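About us

Clurnow is a small wholesaler of bottled water, soft drinks and juice. We supply offices, village shops, sports clubs, care homes and a few hotels from one warehouse, which has a trade counter at the front. We have been doing this for 30 years, under the same name and for most of that time at the same address.

How it started

Tomos Lougher began with a van and a list of cafés that wanted their drinks brought before they opened. He had worked for a larger supplier and thought the small accounts were badly looked after. A café that wanted two cases of still water and one of lemonade was told to order a full pallet or go to the supermarket. Tomos took those orders, and many of the first customers are still with us.

Glória Godinho joined when the paperwork got too much for one person and is now a partner in the business. She runs the office and sets the prices. If you have a query about an invoice it will reach her desk sooner or later, so you may as well ask for her by name.

What we sell

Water is the largest part of the business. We keep still and sparkling in small, medium and large plastic bottles, and still water in glass for restaurants. After that come fizzy drinks, squash, fruit juice and iced tea. In summer we stock more of the small bottles, which go mainly to sports clubs and fêtes. From October onwards there is more demand for mixers and cordials, and we move those nearer the loading door.

There is no alcohol on our list and no food. We tried crisps for a year and they took up too much room.

You can buy by the case or by the pallet. At the trade counter you can also buy single bottles, at the price marked on the shelf.

The shelves

The counter area was refitted when we took over the unit next door. Before that, customers had to wait while somebody fetched things from the back. Now the drinks are out on open shelving and people can pick up what they want and look at the label. Heavy bottles are kept low where we can manage it. Florêncio Coelho looks after the shelves and the stock behind them. He checks dates every morning, brings the older bottles to the front and takes off anything dented or scuffed. Scuffed bottles are sold at a reduced price from the crate by the till — ask if you don't see it.

Deliveries

We have 7 vans on the road. Leokadia Kubiak plans the routes and will give you a morning or afternoon slot when you order. Orders received by 3 pm normally go out on the next working day. Drivers will carry cases to your store room or kitchen, and upstairs if you tell us beforehand. They will also take away empty pallets and wrapping from previous orders.

Accounts

Inès Texier opens new accounts. You will need a trading address and one reference. There is no joining fee and no minimum order within our usual delivery area, though we do make a charge for very small drops further out. Schools and charities can ask for monthly invoicing.

Visiting

The trade counter is open from 8 am to 4.30 pm and closed at weekends. Parking is at the side of the building. Please keep clear of the loading door — the vans reverse there without much space to spare. Trolleys are just inside the entrance and should go back there after use.

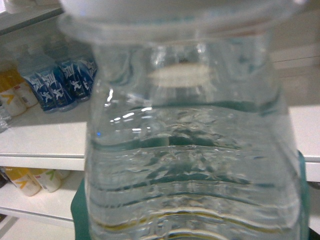
Water in a large plastic bottle, with white shelving behind.

Related pages
Price list
Delivery areas
Open a trade account
Returns and damaged stock
Working at Clurnow

Contact the office | © Clurnow | Back to top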